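## Section 5: Setting Up the Sodura Kitchen Scale

You have a scale, a tray and a bag of screws that fit neither. Put the screws in a drawer. They belong to the wall bracket, sold separately.

1. Peel the film off the display. There are two layers, and the second one looks exactly like no film at all.
2. Fit the batteries. The door on the underside closes with a click, or with tape.
3. Set the scale down on something hard. Cloth, felt and padded mats soak up the load and give you a reading that is mostly opinion.

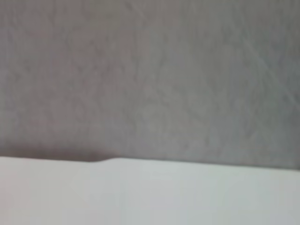 4. Press and hold ZERO until the display stops blinking. Let go sooner and you have changed the units to ounces - hold it again to change them back.
5. Place the 200 g check weight in the middle of the tray. If the display is off by more than 2 g, see "Drift" below.

**Caution:** The limit is 2000 g. Past that the display reads "Err" and stays that way until you take the load off. Small children are over the limit.

### Drift
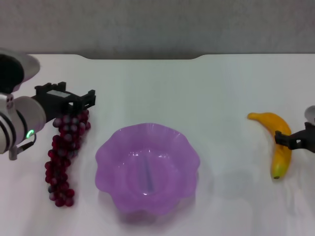 Drift is the slow wandering of the number while the load sits still. Most of it comes from drafts, weak batteries or a tray touching the wall behind it. Move the scale forward and try again. A smooth white tabletop with produce set out on it will do nicely, provided you leave room for the tray. If the number still wanders, repeat step 4 with the tray on.

**Note:** Fadime Tatlı at the Morkside service desk handles returns. Please take the onions off first - she has asked us to print this.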